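The Short Life of a Folded Stack

A folded stack begins to fail as soon as the first item is pulled from the middle of it. Friction between layers drags the neighbors along, the edges drift, and within a week or two the shelf holds a heap with a few flat pieces underneath. Most advice on household textiles deals with the folding. The more useful questions come earlier, at the sorting stage, and later, at the point of retrieval.

Cloth can be sorted by use, by size, or by thickness. Sorting by use is the common choice and works well for bedding and towels. Sorting by thickness suits mixed shelves better. A thick, soft piece laid over thin ones compresses them unevenly and gives the stack a crown, and anything placed on a crown slides. Heavy pieces belong at the bottom or in a separate column. Thin, slick items belong in a shallow box, where the walls do the work that friction can't.

Stack height matters more than fold style. The Linness shelving guide allows 300 millimeters of clear height per shelf for folded textiles, and that is a sensible ceiling. With taller gaps people fill the space, and the lower third of the stack goes out of circulation. If the shelves are fixed at a greater spacing, an inserted half shelf is cheaper than a new unit and can be cut to fit around a door hinge.

Depth is the second dimension to check. Many linen closets are deep enough for two rows, and the back row is effectively storage for things no one uses. A single row of wider folds is preferable. For large pieces, fold to the depth of the shelf first and adjust the width afterward, with the rounded edge facing out. One item can then be identified and gripped without disturbing the loose edges behind it.

Containers are the next decision. The Zadenden fabric bins come in two depths, and the shallower one is the better buy for small textiles. The Busside wire basket ventilates well, but the mesh catches on knits and leaves marks on soft pile. Lining it with a cotton pillowcase solves both problems. Lids are optional indoors and should be omitted on any bin opened more than once a week.

Plastic deserves a separate note. Thin sheeting is often kept over from dry cleaning or mattress delivery and ends up mixed in with the cloth. It is slick, it holds a static charge, and it shifts under very little force. Layered between fabrics it acts as a slip plane. Used for long storage it can also trap whatever moisture was in the cloth when it was put away. Pull it out during sorting and keep it flat or rolled in its own sleeve.
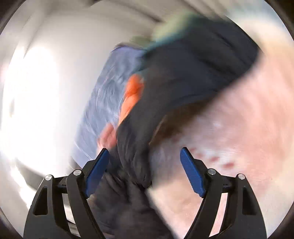 The same applies to bulky items with a contrasting trim. The trim is usually stiffer than the body, so it determines how the piece will fold whether or not the person folding it agrees. Start from the trimmed edge, align it, and let the softer material follow. Forcing a crease across a bound edge produces a fold that opens again on the shelf.

Very soft pieces may be better rolled. A roll takes up slightly more volume than a flat fold, but it stands on end in a bin and can be removed from above. Rolls should be firm enough to hold their shape and no firmer. The Nugroho storage straps are sold for this purpose. A strip of twill tape does the job equally well and doesn't leave a ridge.

Labels should face the direction of approach and name a category broad enough to survive a change of season. "Throws" lasts longer than "blue throws." Review the shelves in October, when the heavier pieces come forward and the light ones move up. Allow 4 inches of free space at the end of each shelf so that a column can be shifted sideways while the one beside it is being rebuilt.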